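Courses > Robot Learning Workshop > Handouts > Week 4: Cloth

Week 4 Handout: Teaching by Hand, and Why We Start with Cloth
Instructor: Philomena Fiadzo
Lab lead: Vitalii Moroz
Posted 9/23/20

Hello again, everyone, and thank you for a lovely noisy session last week. I know the block stacking went on longer than any of us planned, and several of you stayed well past the end to get your last few runs in. It was noticed and appreciated!

This week we move from hard things to soft things. A block keeps its shape while you carry it, so if you know where one corner is you can work out the rest. Cloth doesn't give you that. Pick it up by one point and the whole thing hangs differently from the way it lay, and when you set it down again it has a new set of folds that no one has ever seen before (including you). There are ways to write all this down with equations, and we'll peek at some of them in October, but for now I'd like you to get a feel for it in your hands first.

So the main job is folding. You'll work in pairs, one person on the hand-held grippers and one keeping the log, and you'll swap every 10 minutes or whenever somebody's wrists complain. Start each run with the cloth crumpled. Please don't tidy it before you begin – I know the temptation, I have it too – since a model that has only ever met neat cloth will be quite lost the first time it meets a messy one. 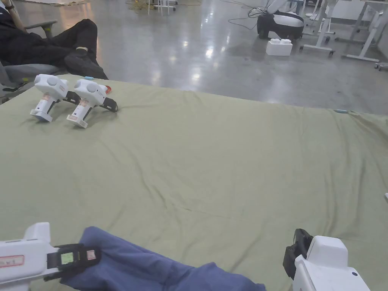
A word on pinching, which is where most people get stuck. With your fingers you can feel when you've caught one layer or two. With the grippers you mostly have to look, so slow down as you close, lift a little, and check before you commit to the fold. If you've grabbed two layers, let go and try again, and keep that run. Trinh Tạ looked through the recordings from the spring class and found that the runs with a fumble and a recovery in them were some of the most useful ones we had. A policy trained only on perfect folds has no idea what to do after its first mistake, poor thing.

Where we stand so far: the class set held 1,065 runs when I wrote up last week's notes, and after cleaning we kept 935. The rest had missing video, or a gripper that wandered out of view, or a run that stopped halfway with no note in the log. That's a perfectly respectable rate for beginners, and I'd rather you throw out a bad run than leave it in and hope. The spring class finished with 1,259 after cleaning, and Salamatu Amegashie, who has charge of the tally sheet, would dearly like you to beat them.

What to write in the log for each run:
– your initials, and who was on the grippers
– the starting state in a few plain words ("bunched near me, one corner showing")
– which fold you were trying for
– anything odd, even if it seems silly

Before you start, open and close both grippers all the way and watch the Musham viewer while you do it. The width reading should move smoothly. If it jumps, fetch Vitalii and don't try to fix it yourself, however handy you are. Save your files to the Cordier folder under your pair number.

Reading for next time is the first 2 sections of the packet on learning from demonstrations. Skip the proofs if they make you sleepy and come back to them later, but do look closely at the part about small errors adding up over a long task. Bring one question, written down. Gianni Costa will lead the discussion and he likes a good argument, so don't be shy with him.

Homework, half a page: fold a towel at home three times, as slowly as you can stand, and write down every moment when you changed your mind about where to grab. Hand it in at the start of class.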